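August 2019 – textile bench notes, folding and storage

Back on the clothes pile. Lahcen wants the Puler folding method written up as our standard before September and I still don't buy it. The claim is that a file-folded stack takes half the space of a flat one and doesn't crease. Half of what? The handout never says which clothes, how thick, or how hard the person pushed down on the stack before measuring it.

Doing this on the floor mat, the bamboo one, and not on a table. Lahcen's idea. He says people fold on beds and floors at home, so a smooth table flatters the method. Fair enough, I'll give him that one. The slats do grab knit fabric a little when you drag a sleeve across, so lift, don't drag. Saber's old notes from the flat-fold trial (18 garments, all cotton) were done on a table, so I'm not going to compare timings with those, whatever the summary sheet says.

Whites on top of darks for the moment, over by the wardrobe. I would sort by weight before color, but the Puler sheet says color first, so color first it is.
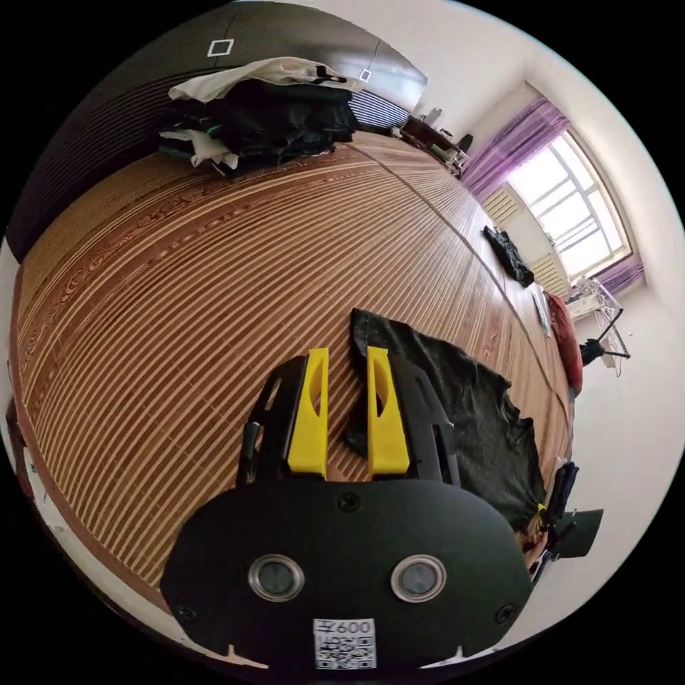

The dark green-black one is the piece I expect trouble from. Thin, slippery cloth doesn't hold a file fold unless something is leaning on it, and the handout only ever shows thick cotton. Plan is to fold it three times from a proper crumple, leave it standing alone, and write down whether it slumps. If it needs a neighbor on each side to stay up, then the method is really about packing a drawer full, and we should say so.

Other doubts, so I don't lose them:

- The Breletti shelf dividers cost 1,290 for the set. I can't see what they do that a shoebox doesn't.
- "No creases" was judged after one night. I want at least a week.
- 50 folds per person was the practice target. Lahcen thinks that's low. I think anybody who needs 50 goes to fold a shirt will go back to the heap.
- Keep the wardrobe doors shut during the standing test. Draft from the window is probably nothing, but I'd like to stop arguing about it.

Slump test first, then the knits. Lahcen to bring the long ruler – the short one is useless for stack height.

Recent entries
Flat fold vs. roll, second pass
Pulley drying rack: does it stretch wool?
Saber notes, cotton trial
Breletti dividers, first look
Floor mat or table?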